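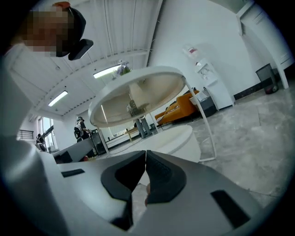 La demostración con pinza de mano es una técnica de enseñanza de robots en la que una persona realiza la tarea con una herramienta que reproduce la mano de la máquina, sin que haya ningún brazo robótico presente. La herramienta lleva su propia cámara, y de cada gesto quedan registrados lo que ve, la trayectoria que sigue y la apertura de los dedos. Los modelos más extendidos terminan en dos dedos enfrentados, con almohadillas de goma negra que casi llegan a tocarse cuando se cierran, montados en una carcasa blanca y curva que ocupa buena parte de la vista. El operador puede llevar además un dispositivo negro sujeto a la cabeza, y el trabajo cabe en cualquier sala corriente, entre un sofá naranja, una mesita redonda con una maceta de flores moradas y blancas y un dispensador de agua. ¡Pocas ramas de la robótica se han acercado tanto a la vida cotidiana!

Antecedentes

Enseñar a una máquina llevándola de la mano es una idea antigua y fecunda. En la enseñanza cinestésica, el instructor agarra el brazo del robot y lo guía por el recorrido deseado, mientras los codificadores de las articulaciones guardan cada postura. En la teleoperación, el operador mueve un mando, un guante o un brazo gemelo más pequeño, y el robot lo imita a distancia. Ambos métodos siguen en uso y dan resultados magníficos, pero exigen tener el robot delante o, al menos, conectado.

La pinza de mano traslada la sesión a la cocina, al taller o al pasillo. El operador siente directamente el peso y la resistencia de los objetos - una ventaja enorme frente a muchos mandos remotos - y puede trabajar a una velocidad cercana a la natural.

Funcionamiento

El registro combina tres señales: la imagen de gran angular, la posición de la herramienta en el espacio y la distancia entre los dedos. La posición se calcula a partir del propio vídeo, con ayuda de sensores inerciales, y por eso los entornos con muebles, plantas y bordes bien definidos suelen facilitar el seguimiento. Las paredes lisas y los suelos muy brillantes lo complican, aunque los algoritmos recientes los toleran cada vez mejor.

Con las demostraciones se entrena después una política, es decir, un modelo que recibe imágenes y devuelve movimientos. Como los dedos del robot tienen la misma forma que los de la herramienta, lo que ve la máquina al ejecutar la tarea se parece mucho a lo que se grabó al enseñarla.

Proyectos

El proyecto Nikau reunió 4,000 demostraciones de tareas domésticas, entre ellas doblar paños, colocar tazas y abrir cajones. De ellas, 2,000 se grabaron con pinza de mano y el resto por teleoperación, lo que permitió comparar los dos métodos sobre los mismos objetos. El taller Drillen, dedicado al montaje de piezas pequeñas, publicó un conjunto más modesto de 98 secuencias, muy apreciado por la limpieza de sus anotaciones. La plataforma Flalico ofrece un programa de revisión que alinea el vídeo con la apertura de los dedos, y Su, su formato de archivo, admite hasta seis cámaras por sesión.

Limitaciones

Una persona llega a posturas que un brazo mecánico no alcanza, de modo que parte de las grabaciones debe filtrarse antes del entrenamiento. La fuerza de agarre tampoco se mide en todas las herramientas - un dato muy valioso con objetos frágiles. También hay trabajo abierto en las tareas a dos manos, que requieren sincronizar dos pinzas y situarlas en un mismo sistema de referencia.

Véase también

Aprendizaje por imitación
Enseñanza cinestésica
Teleoperación
Odometría visual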